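Stanus Table Cloths: README

What is in this folder

Stanus is a collection of short recordings about one small household job: taking a crumpled towel on a table and making it flat, then folding it. There are 2,690 recordings in this version. They were made at tables in ordinary rooms, with the everyday things left where people had put them.

We started the collection because most folding material we found begins with a cloth that is already spread out nicely. At home the towel usually comes from a basket in a ball, and the first part of the work is to find the corners. We wanted this first part to be well covered.

The cloths

The set has 204 cloths. Most are kitchen towels and hand towels, and the rest are napkins and a few baby cloths. Plaid and checks are the most common patterns, then plain colours, then stripes. We washed every cloth at least once before recording, as new cotton is stiff and holds the creases from the shop.

Each cloth has a line in cloths.csv with its size, main colour, pattern and fibre. If the label was missing, the fibre column says "unknown". Please do not read this as cotton.

The tables

Tables are listed in tables.csv under the names Nidberg, Thái and Worero. These are only our names for the rooms. Nidberg has the most things standing around, and Worero is the tidiest. We did not clear the tables completely, so bottles, dishes, boxes and office things can be near the folding area. A white plaid towel with faint grey and green checks, still bunched up between the two gloved hands, is a good example of the kind of cloth we mean by "crumpled".

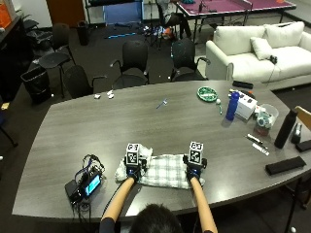
How a cloth is folded

1. Open the cloth with both hands until no part is doubled under.
2. Smooth it from the middle to the sides.
3. Bring the two far corners to the near corners.
4. Fold once more, left side over right.
5. Press the last fold with a flat hand.

Napkins stop after step 4. Long towels may be folded in thirds at step 3, and this is written in the notes column.

Known problems

In 12 recordings the pattern is labelled "check" where it should be "stripe". We will correct it in the next version.

White cloths on pale tables are hard to see at the edges. The 260 recordings with this problem are marked low_contrast.

Left-over-right folding is much more frequent than the other direction.

Changes

September: added baby cloths, corrected the colour names (gray is now grey everywhere), removed double lines from cloths.csv.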